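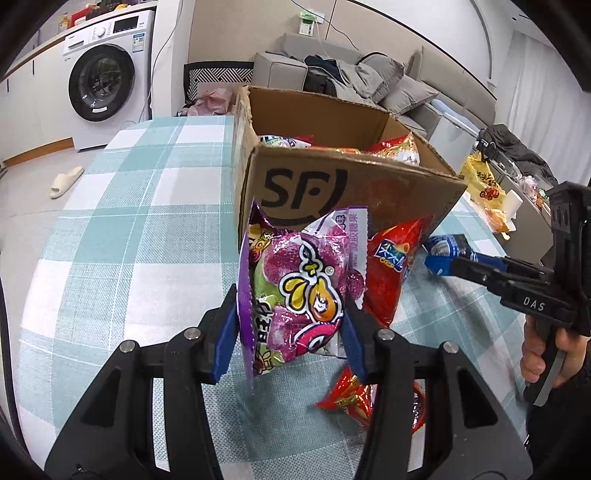
2 min read

Category: Home Builds & Robotics

3.2 Collecting the packing demos

Figure 1. Two hand-held grippers at work on the snack-packing task, with the carton behind. The near one has a purple candy bag between its finger pads.

I ran the whole snack task at home, on a table with a checked cloth, and I'd do it that way again. Bags are awful things to grip! They're shiny, they slump, and the printing is so loud that our first tracker (the one from the Flitis build) kept losing the finger pads against all that colour. Blue pads behaved better, so both grippers in Figure 1 wear them.

We logged 406 demos over April and kept 354. Most of the ones we threw out were my fault – I'd squeeze too early and lose the bag's sealed edge. Nazmiye Kılıçarslan went through every clip with me and was far stricter than I would've been. Each demo uses two grippers, one per hand, and we left the furniture and general clutter where it was for the whole run.

Section 3.3 covers how we lined up the two wrist tracks.

2 comments · 2 shares

Related
Flutura: a cheap finger linkage you can print
Notes from the Zamdale shared workshop
Akyol pads, worn out and remade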